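Diary > Prutotcombe > The long room

5/22/22

Such a full day, and my feet are telling me all about it, but I want to get it down before bed or I shall lose half of it by breakfast. We are in at last! Well, most of us and most of our things. The van from Siltness came up the lane at 8 and by the time I had found the kettle (in the box marked LAMPS, of course) there were already people going in and out with their arms full, and I gave up any idea of directing anybody.

I had only ever seen the long room at Prutotcombe bare, back in November, when it was so cold that I kept my gloves on and thought we must be mad to take it. With people in it, it is a different place altogether. I am so glad we left the brick alone. Iyer's, who did the floor and the doors for us, were all for painting the far wall white to match the rest, and I did waver, but that reddish brown warms everything up and I found myself looking at it all morning when I ought to have been unpacking.

The shelves went the way they always do, which is to say that the small things got there first. I had a lovely plan on paper, with heavy boxes at the bottom and everything else by how often we reach for it, and the plan lasted until somebody wanted somewhere to put down a handful of bits and pieces. After that it was every shelf for itself. I don't mind. I would sooner see them used than standing there looking smart, and I can have a good sort through one wet afternoon with the radio on.
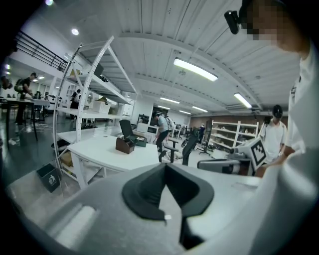 The long room, with the tall white shelves and the old brick behind.

I do like those white uprights with all the little holes up them. We paid 263 for the shelving from the Skusonon clearance, delivery included, and I fretted over it for a week beforehand – it seemed a great deal for something to stand boxes on – but I am quite converted now. They make the room look as if it means business.

The black office chair is another matter. I have always found the high back a bit grand for me, and I feel like a bank manager whenever I sit in it, but it came with us from the old place and I hadn't the heart to leave it behind. I should like it by the window eventually. For now it can live wherever there is floor.

Lunch was rolls and a very squashed fruit cake, eaten at 6 because we simply forgot, so I suppose I must call it supper. Then I did the sums. There is still 3000 put by for the heating, and I have promised myself not to touch it for curtains, however much I want curtains.

Tomorrow I must ring about the bins, find the other box of cups, and see whether the back door key will turn without all that jiggling. Bath now, if the water is hot.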